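Gakent G2 Parallel Gripper, Two-Finger, for Light Desktop Arms

In stock. Usually leaves our workshop the next working day.

Product codes: Kokex mount, Fliria mount, blank plate

The Gakent G2 is a black two-finger gripper for small white-link arms of the sort most of our customers run in pairs on an aluminium rail. It opens and closes on one servo, takes power and data through the arm's own cable, and has a top face drilled for a small camera. It replaces the standard Kokex gripper with four screws. The Fliria version needs the adaptor ring supplied in the bag.

We sell it as a single gripper or as a matched pair. If you are running two arms from one controller, buy the pair, as the two servos are set to the same zero before they leave us.
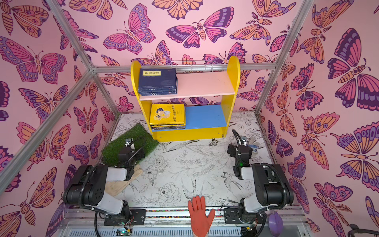

Fitting takes one person half an hour per arm. Power down, take off the old gripper, feed the cable through the wrist and screw the G2 down finger-tight before squaring it up. Check that the cable has enough slack for a full turn of the wrist. Run the zero routine from your controller before you put anything between the fingers.

Books as a test load

A lot of enquiries are about flat, slippery things, and paperbacks in particular. A book on a table gives a gripper very little to get hold of, and the cover will slide or lift before the pages do. We use a small yellow bookshelf and a mixed lot of Chinese paperbacks for comparing grippers, with both arms on the front rail and the books put out on the floor and on the shelf.

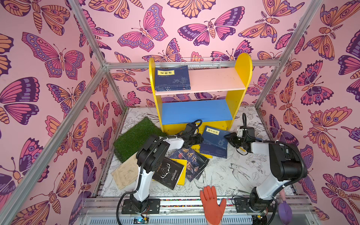

Alfie Cheetham runs our comparison bench and sets the same tasks for each gripper: pick from the floor, pick from a stack, stand a book up on the shelf, take it down again. The Kokex gripper managed the stack well enough but was poor at thin books lying flat. The Iwasaki fingers have a better surface and are the ones to beat on glossy covers, though they are wide and awkward on a low shelf. The G2 sits between the two on grip and is the easiest of the three to get into a tight space.

For shelf work, bring the gripper in low and close slowly on the edge of the cover. Fast closing tends to knock a standing book over.
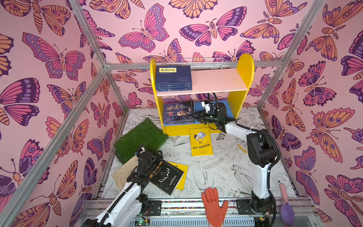

Wrist camera

The top face takes any small camera module with a two-hole mount. We recommend tilting it down until both fingertips show at the bottom of the view. You can then judge the gap on either side of the object without a second camera, although we still keep a fixed one beside the bench. Plain dark covers need more light than you would expect. Turn off automatic exposure if your software allows it.

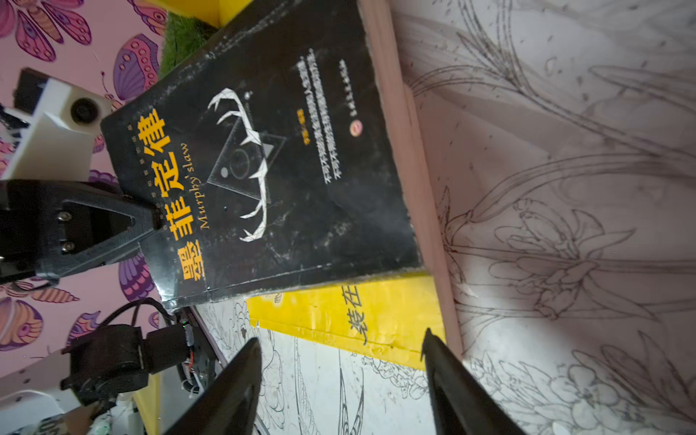
The camera bracket is sold separately. It adds a little height to the wrist, so check your clearance under shelves before ordering.

Servicing

Wipe the fingers with a dry cloth every 100 cycles when handling paper. Check the side screws at 980 cycles and change the finger pads at 3,000. Pads come in packs of two and can be swapped without taking the gripper off the arm.

In the bag: one gripper, four screws, hex key, Fliria adaptor ring (Fliria version only), spare pads, printed fitting sheet.

Returns are accepted on unused grippers in the original bag. For other arms, send us a drawing of your wrist plate and we will tell you if the blank plate version can be drilled to suit.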